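Subject: Re: [table-talk] Fruit plates: wipe, sort, ripen?
From: Tobias Baptiste
To: table-talk list

Ezekiel Mahmoud wrote:

> The Honeck booklet is very firm on this. All fruit comes off the
> plate every evening, gets laid out on a soft cloth with nothing
> touching, and goes back in the morning with the tomatoes kept
> separate. They say a mixed plate loses days of life otherwise. I
> have been doing it since August and I'm convinced. My oranges have
> never looked better. I'd urge everybody on the list to try it
> before dismissing it.
>
> Also, does anyone still use the old floral plates for fruit, or
> is it all wire bowls now?

Ezekiel, I read your message twice and then went and found the booklet, which my sister had from the Mendholm kitchen sale. I have now read all 40 pages of it. I'm not convinced, and I'd like to say why before half the list starts putting fruit to bed every night.

First, the booklet never says what it compared. "Days of life" against what? A plate in a sunny window? A plate in a cold pantry? Those are very different plates. I kept looking for a table or even a sentence with some dates in it and found a drawing of a pear.

Second, you say your oranges have never looked better. Oranges look fine for ages. I have had an orange go brown in patches on the skin and be perfectly good inside, and I've had a beautiful one that was dry as a sponge. Looks tell me very little with citrus. If you told me your cherries were lasting, I'd sit up.

Third, the tomatoes. I keep mine with the fruit and I always have. They get used first, so the question of what they do to their neighbors over two weeks doesn't come up in this house.
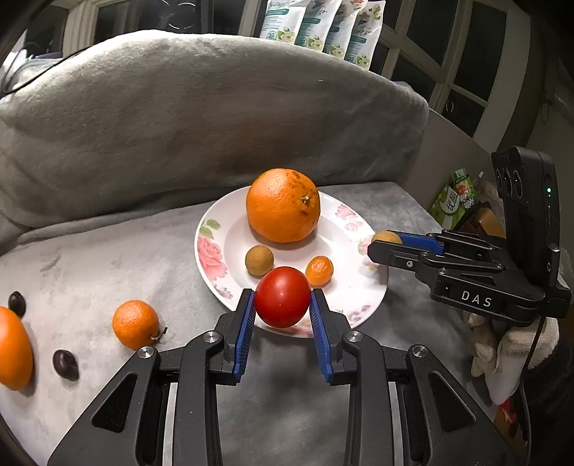

Which brings me to your question about floral plates. Yes, I still like one, and roses on the rim suit me fine. A wire bowl leaves marks on anything soft, and the small stuff falls through or gets wedged. A kumquat in a wire bowl is a kumquat you find again in spring. A plate with a bit of a well in it keeps the little things from wandering, as long as you don't pile it up. My one complaint is that a big orange wants to be in the middle of everything and then you have to park the small fruit where you can.

I do wash the plate when it's empty, and I'd guess that does more good than any amount of rearranging. The booklet gives washing one line. The cloth gets four pages, and Honeck happens to sell a cloth. Draw your own conclusions. I see the Dvorak catalog now has one too, a little bigger and in three colors.

On the spreading out, I'll give you this much. When everything is down on a blanket you can see what you've got, and you can turn each piece over and find the soft spot before it finds its neighbor. Dark cherries are hard to judge in a heap. I would do it once when the fruit comes home, and again if something smells off. Every night is a hobby.

I also don't see how "nothing touching" is supposed to work in real life. Round things roll. Put an orange and a cherry down on plush and come back, and as often as not they've found each other. Unless you stand guard over them until morning I don't see what you do about it.

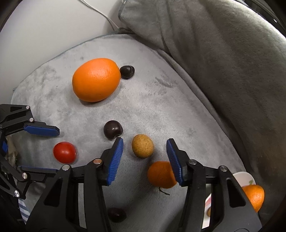
Fruit on the gray blanket, with one cherry right up against the big orange.

And plush, of all things. If any of it is leaking you have juice in the pile and a blanket to wash. The booklet says "any soft cloth", so I suppose a dish towel would count - mine go in the hot wash anyway.

What would change my mind is somebody doing this properly. Two plates, same store, same day, same room. One gets the evening treatment and the other gets left alone apart from being eaten. Write down when the first piece goes. Then swap and do it again, because one round proves nothing. Ezekiel, you have the cloth and the patience, so I nominate you. I'd take the other side of it but my fruit doesn't last long enough with the grandchildren here.

Somebody in the archive (message 451, I think, during the long Dreltby bread box argument) claimed to have tried something similar with plums, but they never posted the result. If that was you and you're still reading, I'd like to know how it came out, good or bad.

Tobias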